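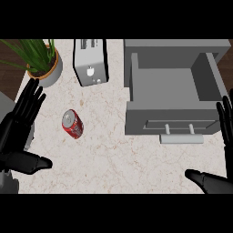 Print this page | E-mail this page

Unit 4 handout: Setting up the two-handed counter cell in simulation
Course tutor: Kenna Yule
Lab questions to Cleiton Paiva

Read this before your bench slot. The cell is called Nisbet in the lab software and the scene file carries the same name. You will load it, check it and leave it ready for the next pair. Training runs are covered in Unit 5.

Search this site: Enter keywords Go

Loading
Open the scene and let it settle for 35 steps before you touch anything. The counter, plant pot, toaster, can and grey drawer unit should all load together. If one is missing, reload the whole scene. Adding it by hand gives it a new ID and the task script will not find it.

Hands
Both hands start open with the fingers pointing away from the robot. Move each finger through its full range, one at a time, left hand first. The thumbs need most care. A thumb that stops short usually has an old limit file, and Fotis Deligiannis keeps the current one in the Mekedach folder. Do not edit the limits yourself.

Head view
Keep the black bands at the top and bottom. They pad the image to the shape the network expects, and cropping them shifts every target point.

Contact check
Bring the right hand to the drawer handle and close slowly. If the fingers sink into the bar, halve the time step and try again. Repeat with the left hand on the can. A can on its side may roll when touched, so reset it after each try.

Saving
Save under your pair number. Last year's group overwrote the base scene and lost 269 episodes.

Write-up due Mon 27 May, 14 lines at most.

0 comments | 2 shares
Print this page | E-mail this page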